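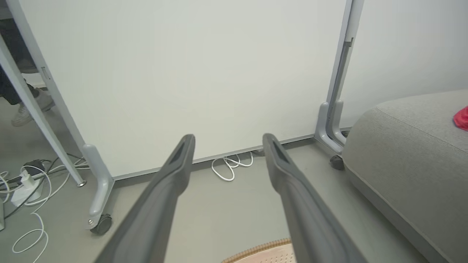 Open day at the Virside furniture showroom

Rullow opened its Virside showroom to visitors one afternoon in October, and I went over to look at room dividers and soft seating for our office. The building is on the edge of town, behind the bus depot. Parking is free but the entrance is on the far side, so allow a few minutes for the walk.

You sign in at the desk and pick up a price sheet. The showroom is on the second floor and there is an elevator.

I spent most of my time with the mobile boards. The one I liked is a large plain white panel in a light gray metal frame, with a thin gray trim strip along the bottom and black casters. There is a narrow gap between the panel and the floor. We have thick power cables in our meeting room, so I asked if it would roll over them. The answer was no, lift it. Fair enough.

The price sheet has it at $242. A smaller model called the Garnania is $148, but it was out of stock and I only saw it in the catalog. Delivery is extra unless the order comes to $2000, and we won't get near that.

Next to the board was a big rounded seat, something like an ottoman, in soft light gray fabric. They sell it under the name Phetsri. It is comfortable for a short sit. I would not want to work on it all morning — there is nothing to lean on. The fabric cover comes off for cleaning, according to the sales desk, and a spare can be ordered separately. Light gray worries me a little in a room where people drink coffee.

The talk on office layout started at 2 and ran long. Most of it was on noise, and the speaker was clear that a board on casters will block a view but won't do much for sound. I was glad to hear that before ordering.

Coffee was downstairs afterward, with decent cookies. The showroom closes at five. I took a catalog and two fabric swatches, and I still have to measure our doorway before we order the board.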